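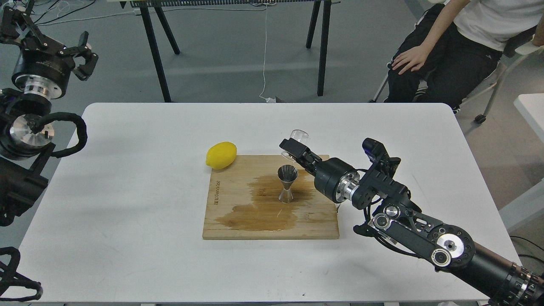

I've spent most of November staring at one number, and I'm going to make you stare at it too. It's the timeout in our grasp planner. When I took over the pouring task from Kelly Ackroyd it was set to 70 milliseconds, with a comment next to it that just said "fine". Reader, it was not fine.

The setup is two arms, one planner, and a bit of software I call Crabtree that decides which arm gets to do what. Crabtree asks perception where the glass is, asks the planner for a path, and if no path comes back in time it uses the last good one. You can probably see the trouble already! The last good path was worked out for where the glass used to be. Shift it a finger's width and the arm would set off very confidently towards nothing at all.

I raised the timeout to 104, which helped, and then I did what I should have done on day one and looked at the logs properly. Most of the time was going on collision checks between the two arms, even when one of them was parked well out of the way. So now there's a quick check first (are these two anywhere near each other?) and the slow one only runs if the answer is yes. Planning got so much quicker that I put the timeout back down again, which felt lovely. 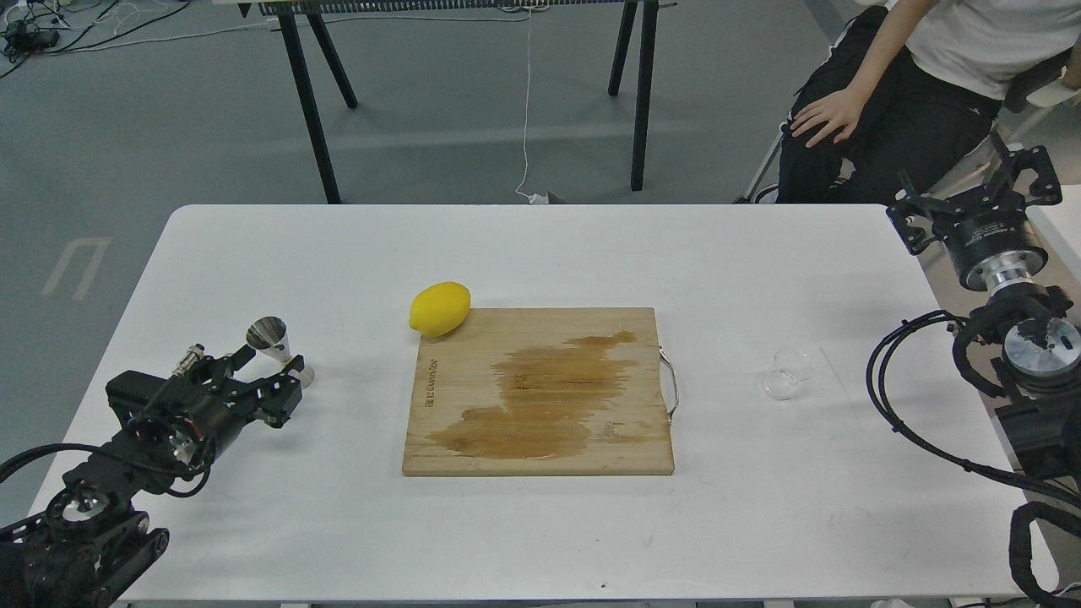

Clear glass is still my least favourite thing in the world, mind you. The depth readings go straight through it and give you the tabletop, so Gellholm – that's our perception bit, named after a place I once got very lost in – guesses from the rim instead. Shiny metal isn't much kinder. A steel jigger is basically two little mirrors stuck together, and the pose estimate flips upside down whenever it fancies. I've added a rule that throws away any pose that turns over between one reading and the next, and I know that's a bodge, and I'm leaving it in.

Next job is replaying old runs through the new planner without the arms switched on. I've got more than 1,000 of them saved and I want to see how many would have gone stale. The replay script falls over on anything recorded before we renamed the wrist joints, so that's my evening sorted.

Comments (3)

Roland Ashworth: Had the same stale path problem. We stamp every path with the object pose it was planned for and refuse it if the pose has moved. Worth a try before you trust any timeout.

Kelly Ackroyd: In my defence it WAS fine with one arm.

brultard: Does the flip rule cope if the jigger really does get turned over? Ours has to be, for the bigger measure.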